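## 3. Choosing the floor for the entrance hall

Our group was asked to compare floor finishes for the entrance hall of the Seltum building, which is due to be refitted in August. I took the stone options and Amirhossein Bagheri took vinyl and carpet tile. His section follows mine.

The hall gets most of its traffic between 8 and 9 in the morning, and nearly all of it comes straight in from the street. Grit is the main problem. Marble is a soft stone compared with granite, so sand under shoes will dull the polish along the walking line long before the edges show any wear. 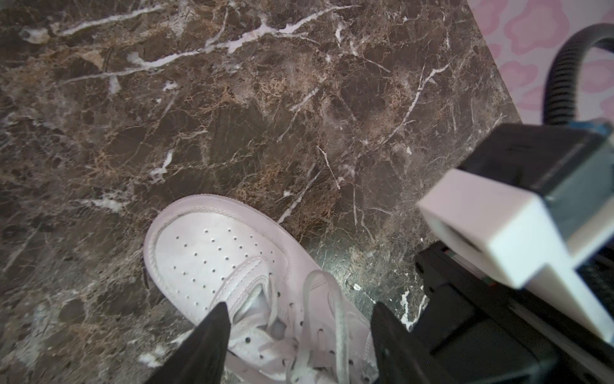 Colour matters more than we expected when we started. A plain pale stone shows every scuff, and a plain black one shows dust. Brown marble with a lot of veining hides both, but it also makes it harder for a cleaner to spot a spill — we put this down as a safety point, not only a matter of looks.

### 3.1 Cost

We asked two suppliers for prices. Ploromico quoted 3388 for supply and laying, with sealing included. Ebrahimi quoted 3000 but left out sealing and the removal of the old floor, so the two figures can't be compared directly. I wrote back to ask for the missing items and had no reply by the time of writing.

### 3.2 Upkeep

Acid cleaners must not be used on marble, and that includes vinegar and most limescale removers. The current cleaning cupboard has one of each. A neutral stone soap would have to be bought in, and the mats at the door should be made longer. We suggest 16 feet of matting in place of the present 11.

### 3.3 Slip resistance

I did not manage to test this properly. The pendulum tester was booked out on the Tuesday we had planned, so I have relied on the general advice in our course notes, which is that polished stone near an outside door needs either a honed finish or good matting — preferably both.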